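Ticket 2811: Wrist camera on the Tasby hand sees mostly the Tasby hand
Status: open (reopened twice)
Reported by: Theresia Imhof
Assigned to: Hemant Vashisht
Bench: Urkdale, gripper comparison

Problem as reported

We are comparing the Tasby multi-finger hand with the old Brornlow parallel jaw on the same arm, same controller, same list of objects. The Brornlow half went fine. With the Tasby hand fitted, the object detector reports one large object directly in front of the camera, at all times, in every pose. It is very confident. It would like to pick this object up. The object is the finger.

Severity: I put "medium" and Mirjam changed it to "high" when the planner agreed with the detector and tried to close the hand on itself. The current limit tripped, as it should. No damage found.

Setup

Arm and controller unchanged from the Brornlow runs. Camera on the stock wrist bracket, upper pair of holes. Hand firmware as delivered. Detector weights are the ones trained in May, all on views past the parallel jaw, which takes up two tidy corners of the picture and keeps out of everybody's way.

Things tried

1. Restarted everything (Theresia)
Tradition. No change.

2. Reloaded the tool definition (Theresia)
The controller still had the Brornlow as its active tool, so the self-mask was drawn for a jaw that was sitting in a drawer. Loaded the Tasby definition. The mask moved and now covers a neat shape in a place where there is no finger. I count this as progress, Mirjam does not.

3. Cleaned the lens (Hemant)
There was a print on it. The print belonged to Hemant. Detector equally confident with a clean lens.

4. Opened the hand to its software limit (Mirjam)
The vendor's setup sheet says the fingers "clear the optical axis" when fully open. They clear somebody's optical axis. Ours still had the big finger more or less in the middle of it. Object count went from one to two, the second being the curved piece on the right.

5. Saved a raw view with overlays off (Mirjam)
Worth doing first next time. With the mask and boxes drawn on top, we had all been arguing about the mask. Without them you get the finger with the open end, the curved piece beside it, the housing across the whole top, and a thin helping of world in between. The perforated rail in back is sharper than either of the near parts, so whatever focus we have is being spent on the furniture.
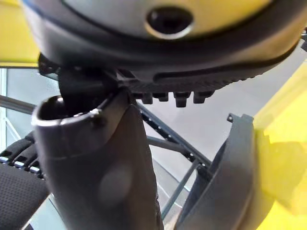

6. Moved the bracket to the lower holes (Hemant)
Gained 8 mm. The finger went left a little and the housing took up less of the top. Then the cable fouled the wrist joint at one end of its travel, so the bracket went back. Hemant has asked that the 8 mm be remembered as a moral victory.

7. Redrew the self-mask by hand (Svenja)
Traced from the raw view in step 5, fingers open only. The false detection is gone with the hand open and comes back the moment anything bends. A fixed mask was fine for a jaw that slides in and out. This one would need a mask for each finger position, calculated from the joint angles. The Milošević driver publishes joint angles at 200 Hz but stamps them with its own clock, and that clock has opinions. Svenja is looking at it.

8. Covered the finger with matte tape (Theresia)
The idea was that the lighter rim around the opening was what set the detector off. With tape on, it reported the same object at slightly lower confidence. Tape removed. Most of the glue removed.

Where it stands, Nov 22, 2018

Working theory: two faults on top of each other. The tool definition has the wrong mounting angle between camera and hand – Svenja's tracing suggests around 18 degrees – and the detector has never been shown a finger and told to ignore it. Fixing the first should put the mask in the right place with the hand open. The second needs new training views, with the fingers in all sorts of positions.

Aurelia asked whether we could just score the Tasby hand with the outside camera and move on. We could, but then the Brornlow runs have to be redone that way too, or the comparison means nothing. I have not told the Brornlow that.

To do

Hemant: measure the mounting angle on the bench, with a gauge, not by squinting.
Svenja: put the joint angles and the camera on one clock.
Mirjam: ask the vendor which camera bracket they had in mind when they wrote the sheet.
Theresia: block the planner from grasping anything nearer than the fingertips. Done on the test branch, not merged. Please don't run the Tasby hand unattended until it is.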